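Teleop demos for stacking cups: how messy should the starting positions be?

Asked by jancombe_tinkerer, 6th September

I'm teaching a two-arm setup to nest paper cups by remote control and I'm having a blast, but my policy is hopeless. 30 demos so far, all starting with the cups standing in the same row. It does great on that row! Move one cup a little and the gripper closes on air. Do I need more demos, or different ones? And does it matter if I fumble a grasp and try again?

2 answers

Agathe Pons
Different ones! I went through exactly this and it was so satisfying once it clicked. My first 13 demos were all tidy and I threw out every one. Now I toss the cups down before each run and start from wherever they land - standing, tipped, on their side, whatever. I also swap which arm goes first, or the policy gets very attached to one side.

Keep your fumbles if you recovered smoothly. A missed grasp followed by a calm second try is great data, as the policy will miss too and needs to know what comes next. Drop the ones where you sat there thinking for ages with the arms frozen (I have plenty).

Squeeze gently, too. Paper cups fold up fast, and a crushed cup looks like a different object to the cameras. I tape cardboard over the table so a low fingertip doesn't scrape anything.
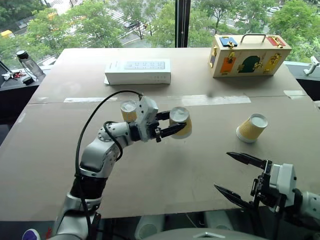 Left gripper holding a cup, right gripper open toward the one on its side.

I leave other stuff at the far end of the table as well. It gives the policy something to learn to ignore, and you'll be glad of it the first time you forget to clear up.

boateng777
What she said. Also check your camera mounts, mine slipped in December and I lost a whole weekend of demos. Not sure about keeping the fumbles, I delete mine and it works ok, but my task is easier (one arm, blocks).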